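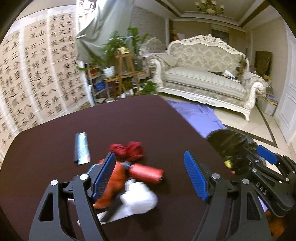 Bits and pieces on the brown table, with a sheet of paper underneath.

Office > Facilities > Walkthroughs > Break room and second floor

Print this page | E-mail this page

Break room and second floor walkthrough, with my comments
14 March 2023
Done by: Manon Poirier
Copy to: Pankaj Lodhi, Zondgate building desk

Same form as last August, so if you remember that one you can skip straight to the items marked FIX. I went around before lunch, when the place is fairly quiet, and wrote things down as I found them. Sorry about the order – I started at the back stairs this time.

1. Back stairs, handrail and treads – OK
Handrail is solid all the way up. The grip strip on the top step has been redone and I really like the new stuff, it doesn't curl at the corners like the old one did.

2. Back stairs, lighting – FIX
The bulb on the half landing flickers. Pankaj, I think this is the same fitting we had trouble with before, so maybe ask for a whole new fitting this time?

3. Fire door, second floor – FIX
Closes, but slowly, and it doesn't latch unless you give it a push. I tried it 11 times and it latched on its own twice. Needs the closer adjusted this week please. Also somebody has been propping it with a box of Lillier envelopes. I moved the box to the supply closet and I'd love it to stay there!

4. Extinguishers – OK
Tags in date, pins in, gauges in the green. The one by the copier had a coat hanging on it. Coat now on the coat rack.

5. Exit signs – OK
All lit. I held the test button on each one and they stayed on.

6. Break room, outlets and cords – FIX
The Gauthier kettle and the toaster are both plugged into a power strip, and the strip is plugged into another power strip. I've unplugged the second one and put it in my drawer (come and see me if you want it back). The kettle goes straight into the wall from now on. Toaster too.

7. Break room, fridge – OK, just
Door seal is fine, temperature is fine. There's a jar at the back I didn't want to open.

8. Break room, tables and chairs – OK
No wobbles. One chair has a loose back screw, which I tightened with a butter knife, so somebody with an actual screwdriver should give it another turn.

9. First aid box – FIX
Band-aids are nearly gone, and the burn gel is past its date. The list inside the lid says 12 pairs of gloves and I found almost none. I've put in an order with Womow and will restock when it turns up.

10. Walkways – FIX
The aisle beside the window desks has narrowed again. I measured 22 inches at the tightest spot, next to the filing cabinet, and we want a good bit more than that. Can the cabinet go back against the wall where it used to live? I'll help push.

11. Evacuation map – OK
Current version, right way up, not covered by the lunch menu for once.

12. Restrooms – OK
Floor dry, wet floor sign present and folded away. Hand dryer is loud but it's always been loud.

Anything marked FIX goes to Pankaj on ext. 978. If you spot something I walked past, write it on the sheet by the sink or just grab me, I don't mind at all. I'll go back and check the fire door once the closer has been adjusted.

Manon

Related items
Fire drill notes and meeting point
How to report a spill
Power strips: what's allowed at your desk
First aid box contents list
Walkthrough from last August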